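Cirnville Should Sell Potatoes by the Each

The grocery in Cirnville sells potatoes in five-pound bags and ten-pound bags. If you want two potatoes for supper, you buy the five-pound bag and eat what you can before the rest go soft. I have done this for most of my adult life, and I think the store should stop making us do it.

I live alone. So do a lot of people on my street, and a lot of people in this town, which has gotten older and smaller since the plant closed. The average shopping cart still gets filled as if there were three kids at home. Carrots come in two-pound sacks. Onions come in nets. Celery is sold by the whole bunch, and I have never met a single person who used a whole bunch of celery.

The argument for the bag is price, and I take it seriously. A bag costs less per pound than loose produce does almost anywhere. But the price per pound only means something if you eat the pounds. Last September I started writing down what I threw out, on the back of the calendar in the kitchen. I quit after a few weeks, partly from embarrassment. Potatoes and onions were most of it, with salad greens behind them. I had been paying the low price on food that went into the compost, and then feeling thrifty at the register.

There is a small market in Enden, half an hour up the road, run by the Zarei family. They sell everything loose. You take a basket, pick what you want, and they weigh it at the counter. I have gone in for one potato and a bunch of parsley and been rung up without a word about it. The parsley was more than the potato. I drove home and made soup for one.
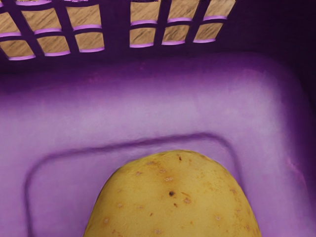 Mahsa Bagheri wrote to me after I raised this in a shorter piece, and she disagreed. She has four children and a husband on shift work, and she said the ten-pound bag is the best thing in the store. Loose bins, in her view, are for people with time to stand there picking. She also said that when her last store switched to loose produce, the bags disappeared and her bill went up.

That last point is a fair one, and I don't want her bill to go up. I am asking for a bin next to the bags. The store already does this with apples and lemons, and I have seen both sell side by side for years. It would take the space now given to the second display of bottled salad dressing.

Reinhold Wendt managed the produce section here before he retired, and he told me the trouble with loose potatoes is labor. Somebody has to sort them, pull the green ones and sweep up the dirt. A bag hides all that until you get home. I believe him. I also think that is a point in favor of the bin. I have opened bags and found a rotten one in the middle – you smell it before you see it – and by then it is my problem and my money.

He also said customers squeeze things. They do. Potatoes can take it.

I would pay more per pound to buy loose. Not double, but more, and I expect my neighbors would too, once they had thought about what goes in their trash. Randi Tveit next door splits a bag with me now and then, which works when we both run out in the same week. Usually we don't.

The store has a comment box by the carts. I put a card in it in April 2021 and have put in others since. If you shop there and cook for one or two, please fill one out as well. Ask for potatoes and onions first, and leave the celery for later.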